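Search tutorials Enter keyword Go

Tutorials > Data collection > Hand-held grippers > Session checks

We use cookies to remember your settings. Accept | Manage

Checking hand-held gripper demonstrations before training

2024-11-20

This tutorial covers the checks we run on two-handed demonstrations before they go into a training set. It assumes you already have the Zuson recorder installed and a pair of hand-held grippers with marker cubes on them. The task used throughout is cup placement on a tabletop.

The method came out of a small study we did in June. We recorded 393 demonstrations of the cup task and trained one policy on all of them. Then we went back and filtered. The filter threw out 119 with marker tracking gaps and 79 more where the grasp was labeled at the wrong time, which left 195. A second policy trained on those 195 did better on every cup position we tested, including the far edge of the table, where the first one often closed its fingers early.

1. Calibrate the markers

Hold both grippers still over the table with the cubes facing the head camera. Run the Testar calibration script and wait for both IDs to show as locked. If one keeps dropping out, check the printed faces for glare or scuffs before changing any settings. A bent corner on one printed face cost us most of an afternoon.

Write down which ID is left and which is right. The recorder doesn't know, and swapped hands are hard to spot later in a plot.

2. Record in short takes

Start each take with the fingers open and both cubes in view. Move to the cup, close, place it, open, and back away. Keep the hand that isn't working on or near the table so its cube stays visible too. A take in which one hand wanders out of view will fail the gap check even if that hand did nothing useful.

Change the starting positions between takes. We used a column running away from the operator for part of the set and single cups for the rest. Clear cups and white ones should both be included if you expect the policy to handle both.

3. Run the gap check

Open the session in Unumgate and choose Tracking, then Gaps. The plot has one row per gripper. Short gaps can be filled in by interpolation. Drop any take with a gap that overlaps the closing of the fingers — the pose at that moment matters more than the pose anywhere else in the take.

4. Check the grasp label

The label comes from finger width, and this is where most of our mistakes were. Width stops changing when the fingers meet the cup, but it also stops when the operator pauses halfway. Reddy, our labeling tool, marks the first stop by default. Set it to the last stop before the cup moves.

Then step through the head camera video and compare it with the label. You are looking for a frame where the fingers are on both sides of the cup. For a slow operator, look at a few frames either way.

5. Split the set

Split by session and never by take. Takes from one session share the same table layout and the same lighting, so a random split makes the test score look better than it should. We held out 2 full sessions.

6. Compare with known frames

Use these head camera frames as a reference for the grasp check in step 4. 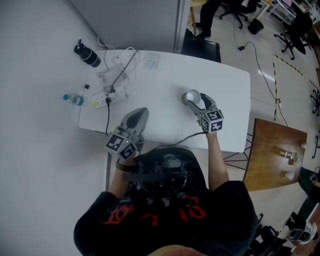
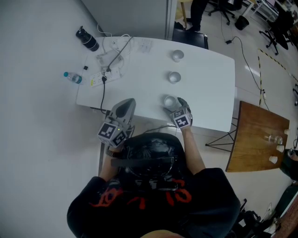

Head camera frames from the cup task, with the right gripper closed on a small white cup-like item in the first and a clear glass cup in the second.

If your labeled frame shows the right gripper still open, move the label later and save the take again. Unumgate keeps the old label in the session history. Once all takes are checked, export with the filtered list selected, or the export will include everything you dropped.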